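November, Jerthorpe notebook
Entry by the bench group, written up 4:30 pm

Went over to Faltlow for the open day. Two-arm cell from Andier, set up in a black cloth booth with the arms coming in from either side of a gray table. We got the second demo slot, after the school groups. 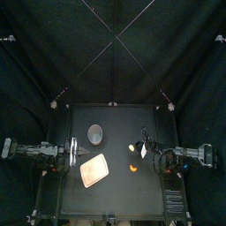

Talked to their bench lead during the break. They log 2,000 runs before changing anything on the fingers, and 1,000 of those have to be with soft or rounded items. We change ours far too often to compare one month with the next. Worth copying.

Cloth on three sides is to keep the hall lights out of the camera views. Ours is open at the back and we get glare most afternoons. Ask what cloth they buy.

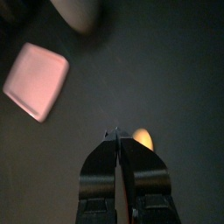

Fingers are a Jurčo pattern, narrow at the tips. They said small curved parts are the hard ones and flat trays are mostly a matter of finding the rim. Same with us. Spare pairs take 2 weeks to arrive, so order early.

To do:
- price black cloth for the back of our cell
- send Faltlow our wrist camera settings, as promised
- ask Andier for the cable routing notes

Jerthorpe workshop notes. Internal use. Back to top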